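Vinidus Greifaufsatz G2 für Küche und Werkstatt

Artikel-Nr. 653
Hersteller: Vinidus
Vertrieb: Isosby
Stand der Angaben: 17.8.22

Der Vinidus G2 ist ein Greifer mit zwei Fingern für leichte Gegenstände im Haushalt und in der kleinen Werkstatt. Er wird oft gefragt, ob er schon allein die Küche aufräumen kann. Die Antwort ist nein. Er kann einzelne Schritte machen, wenn der Platz gut vorbereitet ist und ein Mensch dabei bleibt.

Was heute geht
Löffel, Bürsten und Schneebesen vom Tisch nehmen und in einen Behälter legen. Leere Dosen umstellen. Schraubendreher nach Größe ablegen.

Was noch nicht geht
Nasses Geschirr, dünnes Glas, Tücher falten. Bei glänzendem Metall hat die Erkennung noch Mühe, besonders wenn mehrere Teile aus Edelstahl nah beieinander sind.

Technische Daten
Gewicht: 372 g
Öffnung maximal: 155 mm
Finger: 2, Beläge austauschbar
Software: Furtună, ab Version 2

Ein Schneebesen ist für uns eine gute Probe. Der Griff ist einfach, die Drahtschlaufen sind schwierig, weil sie nachgeben und das Licht spiegeln. 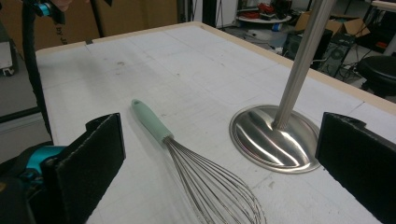
Wir empfehlen, immer am Griff zu fassen und die Geschwindigkeit am Anfang niedrig zu stellen. Ersatzbeläge sind im Set Uda enthalten, das man auch einzeln bestellen kann. Die nächste Lieferung kommt im September.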